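About Vendthorpe

Vendthorpe makes and hires out hand-held grippers for recording household tasks. We are a small firm of six people, working from one workshop, and we have been supplying research groups and robot builders for three years.

Our main product is the Skullon kit. It is a pair of grippers that a person holds and works by hand, one for the left and one for the right, each with a camera mounted on it. The person does an ordinary job with them, and the recording is later used to teach a robot arm to do the same job. No robot is needed at the recording stage, so the kit can go into a normal home and be set up on a kitchen table.

We started with large, easy things such as boxes and folded towels. Customers soon asked for thinner objects, and most of our work in the past year has gone that way. Chopsticks are now part of our standard task list. They lie flat, they roll, and when several are bunched together it takes some care to pick up one and leave the others where they are.

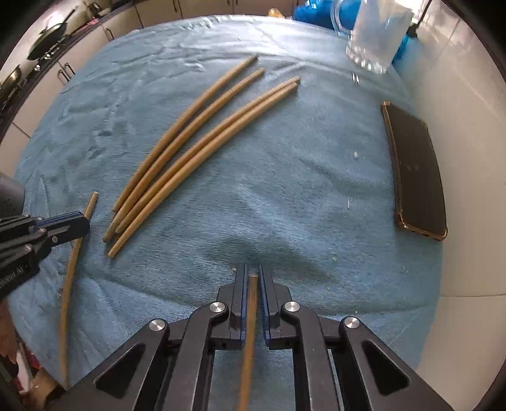 We leave the usual belongings on the table for these sessions. A phone or a glass mug near the work is what a robot will meet in a real kitchen, and clearing everything away first gives recordings that are less use later on.

The kit can be bought or hired. Hire is by the month and includes spare finger pads, a carry case and help by phone during working hours. The smallest recording package we offer is 200 takes of a single task, and the largest is 2000 takes spread over several homes. We check every take before it is sent out, and any that fail are recorded again at no charge.

We also run Hornus, our repair and refitting service. Pads wear down and pivots work loose with heavy use - this is normal - and most grippers are back with the customer within a week. Older kits can be fitted with the current fingers.

The workshop is open to visitors by arrangement. Please use the contact form and tell us which tasks you have in mind.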